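4.2 Handle localization under texture randomization

The Brinilar planner was tested in a simulated kitchen whose surface materials are replaced at the start of each run. Cabinet geometry stays fixed, and only textures and lighting change. The walking controller runs at 55 Hz on the humanoid model.
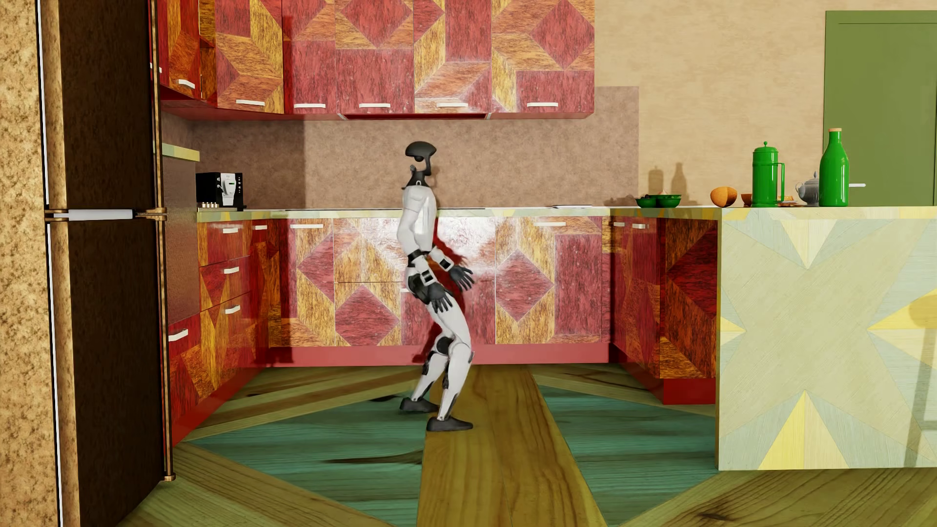
One reviewer asked whether patterned fronts of this kind say anything useful about real kitchens, where doors are mostly plain. We kept them in the test set. Strong diamond and triangle edges compete with handle edges in the Susis detector, and errors of this type were the main cause of failed plans in April.

Training used 700 texture sets, and a further 305 were held out. Base placement is computed from the detected handles and the free floor area in front of the cabinets.
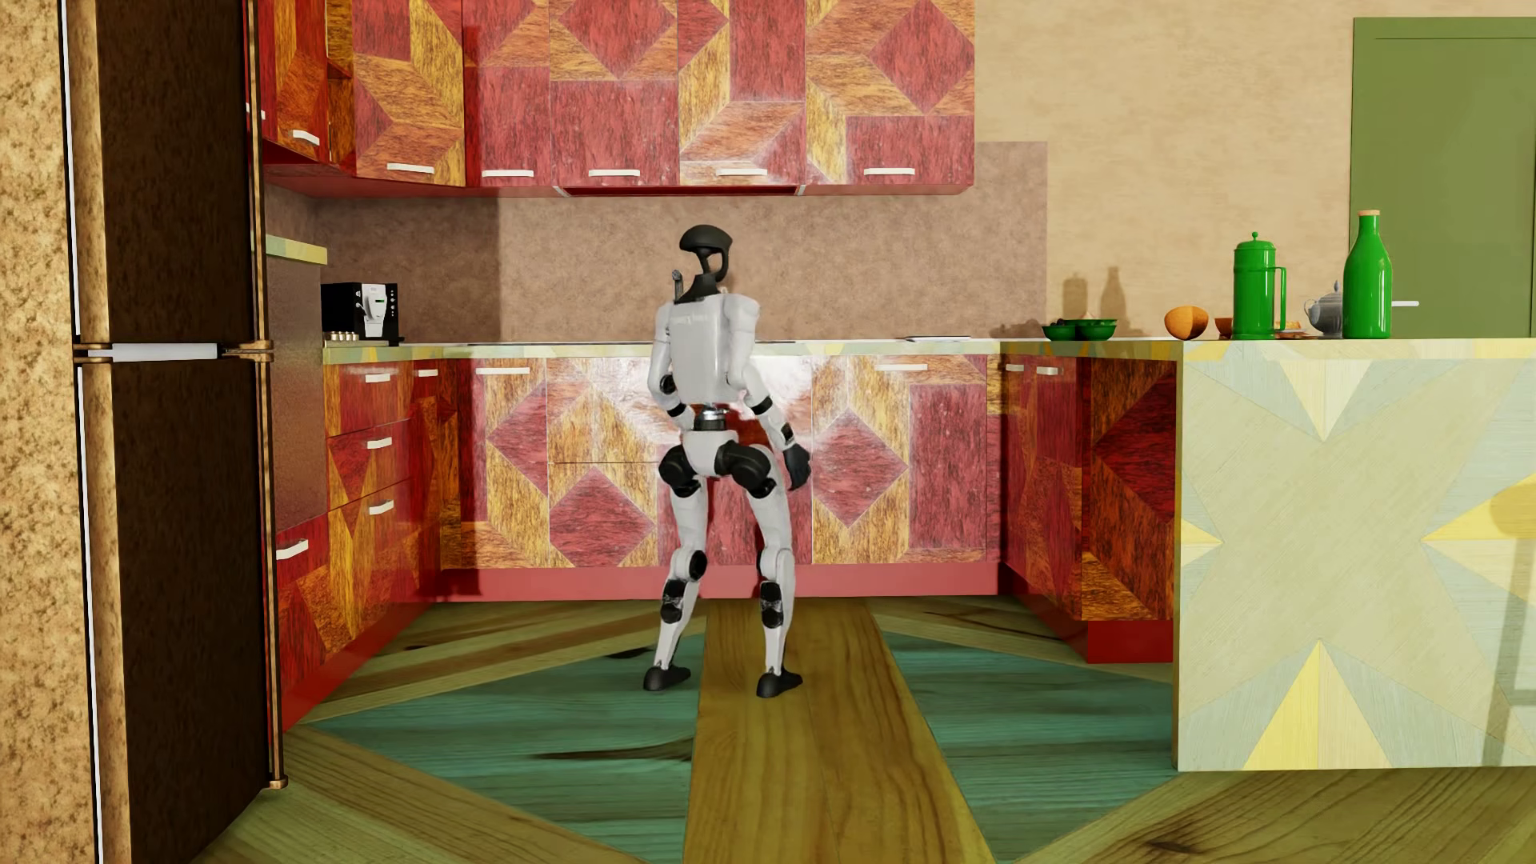 Figure 7. Humanoid model facing the back counter, with randomized cabinet, island and floor textures.

Heading is estimated separately from handle position. In early versions the estimator locked onto plank lines in the floor, so floor features are now masked before the Mendes filter is applied.

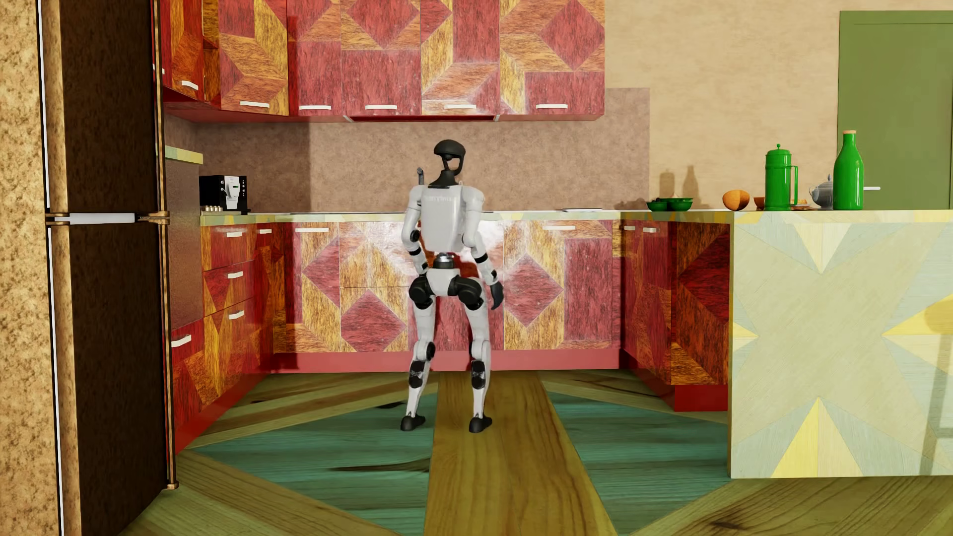

The masked estimate is then passed to the planner together with its covariance. When the covariance exceeds a set limit, the planner holds the current stance and requests a new observation.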